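Antigo aeródromo de Jirgate ganha arquivo histórico em linha

O arquivo digital dedicado ao antigo aeródromo militar de Jirgate ficou disponível ao público em outubro, com fotografias, plantas, cadernos de serviço e cartas reunidos ao longo de vários anos de recolha. A iniciativa é da associação de história local Koppel, que assinou um acordo com o museu de aviação de Oltlow para a consulta e reprodução dos documentos que ali estavam guardados.

O sítio está dividido em 11 secções. As primeiras tratam da compra dos terrenos, da drenagem da várzea e da construção da pista principal. Seguem-se as páginas sobre as esquadrilhas que passaram pela base, as oficinas de manutenção, a escola de mecânicos e a vida no bairro dos sargentos. A última secção é dedicada ao encerramento e ao que aconteceu aos edifícios depois da saída dos militares.

Até agora, quem quisesse estudar a história da base tinha de se deslocar a Oltlow e pedir as caixas uma a uma na sala de leitura. Parte do material nunca tinha sido inventariada. Os cadernos da torre de controlo, por exemplo, estavam misturados com papéis da cantina e só foram identificados durante a preparação do arquivo.

A digitalização foi feita pela Brikico, empresa contratada para o efeito, e decorreu em duas fases. Na primeira foram tratadas as fotografias em papel e os negativos. Na segunda, os documentos de maior formato, entre os quais as plantas dos hangares e nove folhas de um levantamento topográfico que mostram o terreno antes das obras. Algumas dessas folhas têm rasgões antigos e anotações a lápis que dificultam a leitura – nesses casos, o arquivo apresenta uma transcrição ao lado da reprodução.

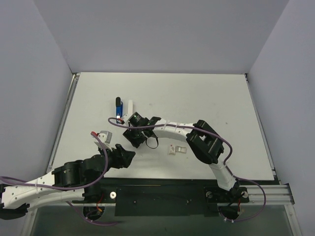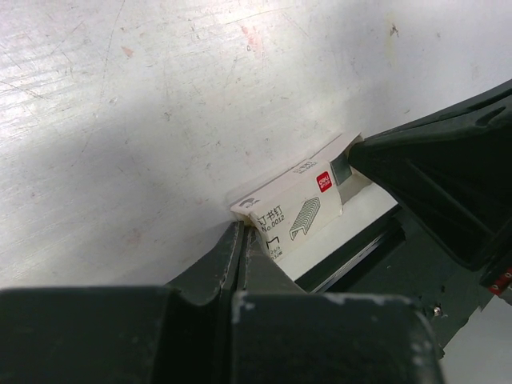 Dois braços robóticos sobre um tampo branco, na primeira imagem; uma pequena caixa de agrafos da marca deli, na segunda.

A associação explica que a maior dificuldade foi a datação das fotografias. Muitas chegaram sem qualquer indicação no verso, e outras tinham legendas que não coincidiam com o que se sabia da base. O trabalho foi feito por comparação: a presença ou ausência de um hangar, a pintura das aeronaves, o estado das árvores junto à porta de armas. Quando não foi possível chegar a uma conclusão segura, a página indica apenas um período aproximado e convida os leitores a enviar correções.

Uma das páginas mais extensas diz respeito ao hangar 3, demolido antes do encerramento da base e sobre o qual circulavam versões contraditórias. Segundo a ficha publicada, o edifício foi desmontado por causa de infiltrações na cobertura, e parte da estrutura metálica foi aproveitada num armazém agrícola da zona. A ficha inclui o auto de demolição e duas vistas do interior, uma delas com o pessoal da oficina de motores em formatura.

O arquivo reúne também testemunhos de antigos trabalhadores civis. São relatos curtos, gravados e depois passados a escrito, que falam dos turnos de inverno, do autocarro que ligava a vila à base e dos bailes no clube. Os nomes foram retirados a pedido das famílias, e cada texto é identificado apenas pela função exercida. As gravações sonoras não estão disponíveis em linha, mas podem ser ouvidas no museu mediante marcação.

Para os investigadores, foi criado um índice por aeronave e outro por unidade. A pesquisa por palavra funciona nas legendas e nas transcrições, mas ainda não abrange os cadernos de serviço manuscritos. A Koppel pretende transcrevê-los por etapas, a começar pelos registos de voo do primeiro período de atividade, e aceita a colaboração de quem tenha prática de leitura de documentos da época.

A consulta é gratuita e não exige registo. As imagens podem ser descarregadas para uso pessoal e escolar em resolução média. Para publicação em livro ou revista, o pedido deve ser dirigido ao museu de Oltlow, que mantém os direitos sobre a maior parte da coleção. As fotografias cedidas por particulares têm condições próprias, indicadas na respetiva ficha.

A apresentação do projeto teve lugar no antigo refeitório da base, hoje usado como sala polivalente. Na sessão foi mostrada uma maqueta do aeródromo à escala, construída a partir das plantas agora publicadas, com a pista principal, o caminho de circulação e os edifícios de apoio. A maqueta fica exposta no átrio até ao fim da temporada e segue depois para Oltlow.

Dos edifícios originais restam de pé o refeitório, a central elétrica e a torre de controlo, esta sem acesso ao público. A pista foi em grande parte levantada, mas o traçado continua visível nos campos a norte da estrada. A associação propôs a colocação de painéis informativos junto a esses pontos, com remissão para as páginas correspondentes do arquivo. A proposta está a ser analisada e ainda não tem prazo de resposta.

Continua aberta a recolha de material. A Koppel procura sobretudo fotografias a cores, boletins internos da base e objetos de uso diário ligados à escola de mecânicos. Os originais são digitalizados e devolvidos aos proprietários, que assinam uma autorização simples para a publicação. As entregas podem ser feitas na sede da associação, em Jirgate, entre as 9 e as 11 horas, ou na receção do museu durante o horário normal de abertura.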